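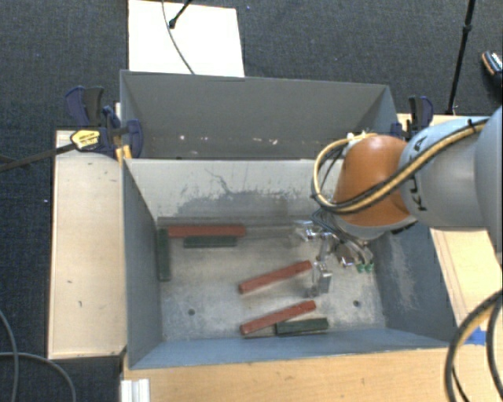
Cahier d'atelier — décembre, reprise de la page « Qui sommes-nous »

Bon, je m'y remets ce matin avec un grand café, après avoir laissé dormir le texte depuis la réunion avec Rivas. Pour mémoire (et pour ceux d'entre vous qui reprendront le cahier en route), il s'agit du texte de présentation de l'entreprise : celui qui ira sur le site, puis en version courte dans le dossier pour le salon de Brernberg.

Version A : 3961 signes, espaces comprises. Je l'aime bien, j'avoue, j'y ai mis tout ce qui me tenait à cœur, les débuts à Iston, le premier local avec sa verrière, le changement de nom, même l'histoire du client qui nous avait payés en pommes de terre ! Mais relue à voix haute, elle fatigue. On n'arrive à ce que nous vendons qu'au quatrième paragraphe, et encore, il faut être patient.

Version B : 707 signes. Là, j'ai taillé franchement. On garde l'activité dès la première phrase, la ville, la clientèle et une seule anecdote (la verrière, les pommes de terre attendront). Il manque un peu de chaleur, je trouve, et le passage sur Bririer arrive comme un cheveu sur la soupe — il faudrait au moins dire que c'est notre gamme pour les petites structures.

Essai de lecture en fin de matinée avec 11 collègues, les deux versions imprimées sans titre. La B est préférée par presque toute la tablée, mais plusieurs m'ont réclamé la fin de la A, le paragraphe sur l'apprentissage. Ça m'a fait plaisir, c'est celui que j'avais réécrit le plus souvent.

Remarques notées au vol :
« solutions innovantes » à supprimer partout, on me l'a dit gentiment mais on me l'a dit
hésitation entre « nous » et « l'entreprise », je tranche pour « nous » d'un bout à l'autre
la date de création doit être la même que sur les devis (vérifier, j'ai un doute)

Après le déjeuner, début d'une version C : l'ossature de la B, plus le paragraphe d'apprentissage raccourci à deux phrases. La première phrase me résiste encore. Je laisse le brouillon dans la chemise verte, annotez dans la marge si le cœur vous en dit, et au crayon s'il vous plaît, je relis tout demain avant l'envoi à Rivas.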